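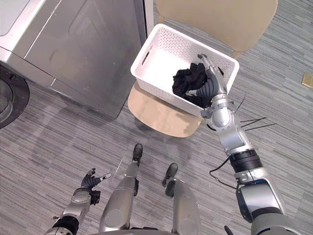
Putholm loop in February - base in town or up at Ikura?

gravelgus
Planning four days of riding out of Putholm, end of February, me plus my brother in law. Stay down by the harbor or up the hill at Ikura? Want coffee close and somewhere to lock bikes inside. Around 37 miles a day is our limit. He says 20 lol

mtn_pam
Ikura. No question. You start at the top and the morning climb is done for you.

slowspoke
Disagree. Start at the top = finish with the climb, every single day, on dead legs. Did it once. Never again. Harbor side has the bakery and the flat road out to Ralell if the weather turns.

mtn_pam
its not that steep

slowspoke
300 meters after lunch in a headwind is steep Pam

zerrin_k
We stayed at the Güler guesthouse last winter, harbor end. Bikes go in the ground floor hallway, which they lock at night. Breakfast starts at 7 but they'll leave bread and cheese out if you ask the evening before. Rooms small, heating good. Ask for the back, front gets the delivery vans.
- Zerrin Kılıçarslan

gravelgus
Thats really useful thanks. Is the coast road to Ralell ok on 32s? Or do I need somthing fatter

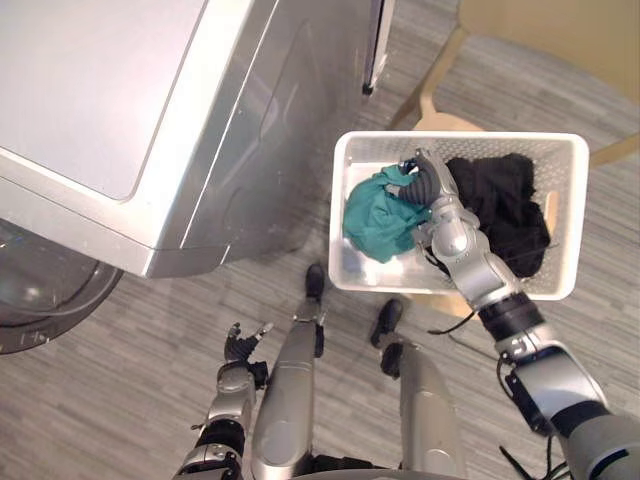
Also is it worth doing the loop the other way round, so the long drag comes first? Brother in law fades badly after lunch.

zerrin_k
32s fine. One rough bit past the second bridge, you can walk it. We went counterclockwise and had the wind behind us coming home.

slowspoke
Counterclockwise yes. Fill bottles in Ralell, the tap by the church is off in winter.

mtn_pam
Clockwise is the better view though. Sea on your side of the road the whole way. And wind was from the east both times I went so that "behind you" thing depends

slowspoke
two trips isnt a forecast

mtn_pam
neither is yours

gravelgus
Ok ok. Harbor, counterclockwise, unless its blowing east. Emailing Güler tonight. Any bus that takes bikes back from Ralell if he quits?

zerrin_k
Yes but only 4 bikes per bus, and the last one is mid afternoon. Check the times at the stop, the ones online were wrong for us.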